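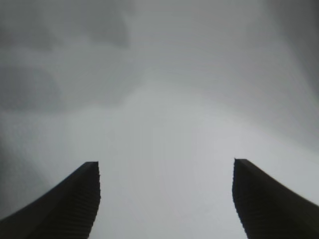 Macarena Herrero wrote to me after the last lecture that she does not see why the gathering of examples needs a lecture of its own. In her view one person can sit down, move the arm many times, save everything, and the network will find what is useful. Many students have this opinion at the beginning, so I will start from it.

The opinion is partly right. A network trained by imitation has no other source than the recordings, and with more recordings it usually does better. But it copies everything that is regular in them, including what we did not intend. If the operator always waits one second before closing the fingers, the policy also waits. If the basket was always in the same place, the policy may learn the place and ignore the basket. These things cannot be repaired well afterwards by changing the network.

Lecture 6. Gathering demonstrations for pick and place

1. The task used in this part of the course

We use the basket task from the Nandside cell. The instruction is "put the yellow object in the basket." It is a short task, a person understands it in one second, and there is a clear final state. I chose it for these reasons and also for one more: the objects are small and come in different shapes, so the fingers must not always approach in the same way.

An episode begins when the operator presses the pedal and ends when the pedal is pressed again. Between these two moments we store the following, all with time stamps:

joint positions of the arm
opening of the gripper
the command sent by the operator (this is different from the position reached, please do not mix them)
the picture streams from the wrist camera and from the fixed camera
the text of the instruction

The command and the position reached differ by a small delay. In the exercise from last year several groups trained on the position reached and then sent it to the robot as a command. The arm moved, but it was always short of the goal. Telmo Salcedo has put a plot of this on the course page, and I recommend to look at it before the lab.

2. What each camera is good for

The fixed camera sees the whole table and it does not move. From its stream we can learn where the basket is in relation to the arm, and a person who checks the episodes can decide quickly if the final state is good. Its weakness is the last part of the approach. A finger can hide the object at exactly the moment when we need to see it.

The wrist camera has the opposite character. It sees the fingers in every picture, always in the same part of the picture, and the world moves behind them. When the gripper is high, a large part of the basket can be visible,

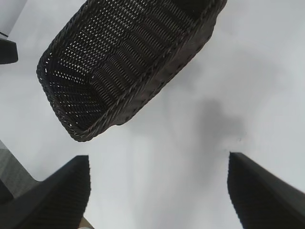 and when the gripper goes down, the same camera may give almost no detail at all, only blurred light and dark areas. Students often want to delete these blurred moments. Do not delete them. The policy will meet the same pictures when it runs alone, and it must have seen them before — with the correct action next to them.

One practical point: the focus of the wrist camera is fixed by hand and then locked. If you touch the lens, write it in the log and begin a new session number. A change of focus in the middle of a session is very difficult to find later.

3. Variation

Before each session we write a plan of start positions. The table is divided in our plan into cells, but nothing is drawn on the real table, and this is on purpose, as the network would happily use the lines. The operator reads the next cell from the sheet, puts the object and the basket, steps back, and presses the pedal.

What we vary:

position of the object
position and angle of the basket
shape of the object
height and angle of the gripper at the start

What we keep constant for the first data set:

the table and the wall behind it
the lamps
the position of the fixed camera

It is tempting to vary everything from the first day. My experience is that a group which does this cannot say later why the policy fails. Begin with a narrow set, train, look at the failures, and widen the plan in the direction where the failures are. For the Echevarría set, which you will receive, the angle of the basket was widened only in the second round. You can find this in the column "round." 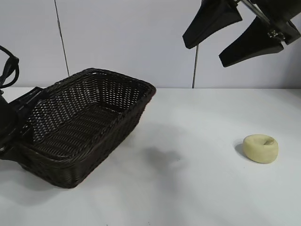
Fixed camera. Basket at an angle on the left, yellow object on the table at the right, fingers open.

4. How the operator should move

The operator has more influence on the data than any setting in the software. These are the rules of our lab, written mostly by Rocío Sepúlveda after the first month:

Move with constant, moderate speed. Very slow motion produces many samples where almost nothing happens, and the policy learns to stand still.

Do not stop to think in the middle. If you need to think, do it before the pedal.

If the grasp is missed, open, go up a little and try again inside the same episode. Mark the episode as "recovery."

Lower the object over the basket before you open. Do not throw it, also when you are sure that it will land well.

After the release, go up and away from the basket with open fingers, and only then press the pedal. The retreat belongs to the task. Without it the policy sometimes stays above the basket and closes again.

The rule about recovery needs some explanation. If all episodes are perfect, the policy has never seen a situation with a small error, and after its own first error it is in unknown territory. Episodes with a correction show the way back. On the other hand, when an operator makes errors by intention, the network learns the error together with the correction. We therefore accept natural misses only. Dirceu Portela does not agree with me on this point and prefers planned misses, where the part before the correction is cut away. His method is sound if the cutting is done carefully, and you may use it in your project if you describe it.

5. Checking and labels

Every episode receives one of three labels: good, recovery, reject. The label is given by a person other than the operator. The checker opens the last picture of the fixed camera first. The yellow object must be in the basket and the gripper must be open and away from it. 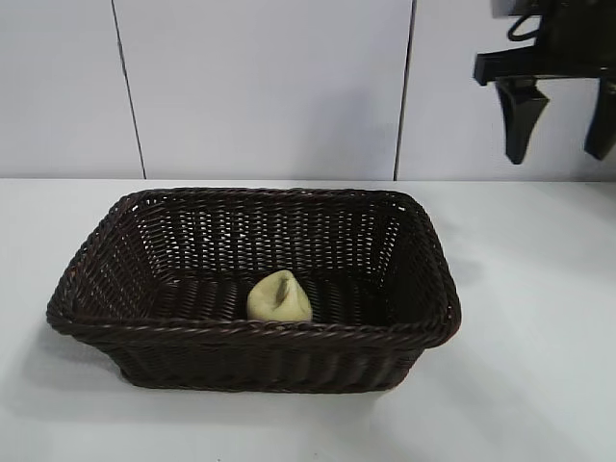 Object in the basket, gripper open above the table: condition for the label "good" or "recovery."

Then the checker plays the episode once at normal speed. A correct last picture is not enough, for example if a hand came into view or if the object was pushed along the table for a long way.

The full set has 1,674 episodes. From these, 1,000 are given to you for training, and the others stay with me for the comparison at the end of the course. In the training part there are 17 episodes with a wrong label. I left them there, and finding them is part of exercise 6.2.

6. Exercises

6.1 Plot the start position of the object for all training episodes. Mark the areas of the table with few or no examples. Predict in writing where the policy will fail, before you train anything.

6.2 Find the wrong labels. Describe your method in half a page. Looking at every episode by eye is permitted, but please write how many hours it took.

6.3 Train the small baseline two times, first with only the wrist stream and then with both streams. Compare the moment of the grasp and the moment of the release separately.

6.4 Remove all episodes with the label "recovery" and train again. Does the result support my opinion or the opinion of Dirceu? Both answers receive full points if the argument is good.

Hand in the exercises by Monday, before the lab. Groups which have no access to the machine in the Sunisstead room should write to Cayetano Quintana, and he will give you a time in the evening. The text for next time is chapter 4 of the reader, without the part on force sensing.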